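Setting up a bin-picking practice run for the Skuvstead club

Most bin-picking tutorials start with the software. I think that's backward, and so did our club by the end of its first term. We had a planner that looked great in simulation and missed 18 of its first 300 real grasps by a wide margin, mostly for dull physical reasons. So do the boring parts first.

Step 1. Fix the bin. If it can slide, your calibration means nothing after one bump. Clamp it at the rim and tape reference marks on the table so you can tell when something has shifted.

Step 2. Choose mixed objects. Teams love identical cubes because the success rate looks good on a poster. I don't trust those numbers. Use something soft, something shiny and something boxy, and put at least one item against a wall.

Step 3. Sort out the cables. Move the arm by hand control through its full reach, at low speed, with someone on the stop button. Watch the loops near the wrist. Ours snagged on the third pose.

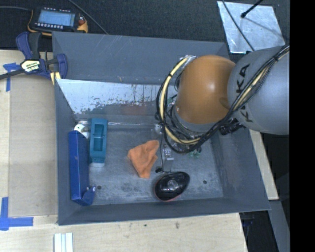 The KUKA arm over the bin, with an orange cloth and a blue box among the things to pick.

Step 4. Run 5 picks per object before you touch any settings. Write down every miss, including the ones you're sure were a fluke. They usually weren't.

Step 5. Now try your grasp planner. We used Premeletti, and the Aldale team swears by its own scripts – I haven't seen either handle cloth well enough to brag about. If your score jumps after one small change, run the whole set again before telling anyone.

For the Tatlı round you need 288 logged attempts in one plain text file. Keep the failed ones in. The judges ask for them, and a log with no failures gets a second look.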